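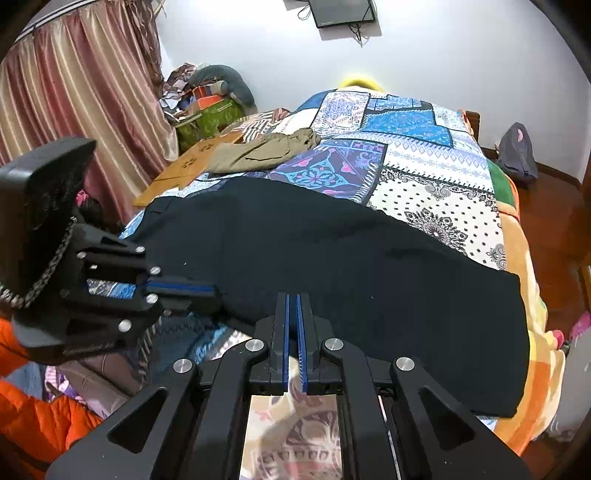

Pretrial Services Pilot: Progress Report to the Loritz Fund
Reporting period: January through June

Summary
The pilot offers court date reminders, rides and a check-in line to people released before trial from the Urno County jail. During the period 1054 people were booked on charges that made them eligible. Of those, 148 enrolled. Enrollment was slow through March and picked up once our intake desk moved next to the bail window.

Court appearances
Enrolled clients missed 11 hearings in six months. Most of the misses were first appearances, where the hearing time had been changed by the clerk's office and the new time did not reach us before the reminder went out. We now pull the calendar at 4 p.m. the day before instead of in the morning. Two clients were rearrested on new charges while enrolled. Both cases are still open and we have no further details to report.

Staffing
The second case manager position was filled in April, later than planned. Salary savings for the first quarter were carried over and are shown on the attached budget sheet. Spanish interpretation is covered on weekdays only. Night bookings are still handled with a paper form that the jail staff leave in our tray, and some come to us incomplete.

Software
We changed from spreadsheets to the Muvus case tracking system in May. Old records were entered by hand. Phone numbers were the main problem, as many were out of date or belonged to a relative. The monthly export to the court is working. The export to the public defender's office is not, and we are sending that list by email for now.

Russo Street office
The lease on the Russo Street office was signed in February. The waiting area is open to clients from 8:30 a.m. The phone line was transferred in March with one day of lost service.

Next period
Add a reminder call for clients who have no text service.
Get a written agreement with the clerk's office on schedule changes.
Replace the night booking form.
Begin enrolling people cited and released in the field, starting in September if the sheriff's office approves the referral sheet.

We are not requesting a change to the grant amount. A request to move unspent travel money to the ride budget will be sent separately.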